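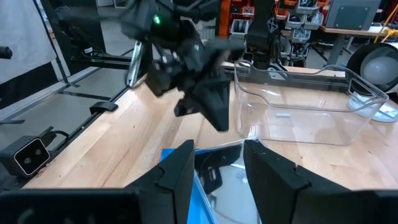
双腕の遠隔操作でデモを録り続けて2週目。今日の課題は透明な容器の扱いで、朝からずっとこればかりやっている。透明なものは手首カメラだと輪郭が拾いにくい。右手の指の間にあるやつは縁が青いので、操作する側はその青を目印に指を寄せている。木の天板に置いた透明の箱のほうは色の手がかりがなく、底の木目が透けて見える。こちらは持ち手の穴を見て合わせるしかない。

録画の本数は今朝の時点で876本。うち透明物はまだ少ない。6月中にもう少し増やしたい。

操作はリーダーアームを両手で動かす方式。最初はPevanoのコントローラーを使っていたが、手首のひねりが入れにくくてやめた。リーダーアームに替えてから、1本あたりの時間は短くなった。

教えるときに気をつけていること。
- 迷ったら止まらずに、ゆっくり動かす。止まった区間は学習後の動きにもそのまま出る
- 片手が待つ間も、待つ位置を毎回そろえる
- つかみ損ねたら、やり直しまで含めて録る。消さない

3つ目は前のKerexの課題で覚えた。成功だけを集めたら、一度ずれたあとに何もできないモデルになった。やり直し入りを足して学習し直したら、自分でつかみ直すようになった。

手で直接アームを持って動かす教え方も試した。力の加減は伝わりやすい。ただ自分の腕がカメラに入るので、映像を使う学習には向かなかった。位置決めだけの作業なら今でもこっちを使う。

左右の手が近づく場面は、操作していて一番疲れる。左を動かしている間に右の指が開きかけることがある。足元のペダルで片側を固定できるようにしたら、だいぶ楽になった。

続けて操作するのは9本まで、と決めている。それを超えると動きが雑になるのが、後でログを見るとわかる。休憩を挟んで、戻ったら最初の1本は練習扱いで捨てる。

午後はEscobarの設定で同じ課題をもう一巡。指を閉じる速さだけ変えて、ほかは触らない。

夕方追記。もう一巡は終わった。閉じる速さを落としたほうが、容器が指の間で回りにくい。明日からの収録は遅いほうの設定でいく。

Pulcombeの形式への変換は夜のうちに回しておく。前回は左右の時刻がずれたまま変換してしまい、丸ごとやり直した。今回は先に時刻合わせを確認してから流す。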